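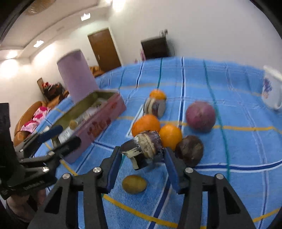
Re: [Teltstead-kitchen] Tablecloth for the fruit table

Date: 20 Oct 2022

Hello all,

Thank you for the answers about the cloth. I read this one several times, so I quote it in full:

> We used the plain white one in March and it was a mistake. Every
> drop of juice showed before lunch. Please take something with a
> pattern this time. Also, can the eggplants go on a separate table?
> People pick them up and think they are fruit.
> Gajewski stall

About the first point I agree. I took the blue checked cloth, the one with the green and yellow stripes. It is from Dolero and it can be washed at 60 degrees, so I am not afraid of juice. Orange fruit looks very good on it, and the purple things too.

About the second point I am not so sure. If we put all the purple pieces away, the table becomes only orange and yellow, and I find this a little boring. My proposal is to keep them together, but with the small green fruit in front, where children can reach it. The small ones roll easily — please lay them on the side and not too close to the edge.

One more question. The cloth is wide, but I don't know if it is enough for two tables pushed together. Does somebody still have the clips from Flekus? We had a bag with 8 of them and I can not find it in the cupboard.

I can iron the cloth the evening before. If you prefer another one, please write to the list before that, because afterwards I will not want to fold it again.

With kind regards from the kitchen group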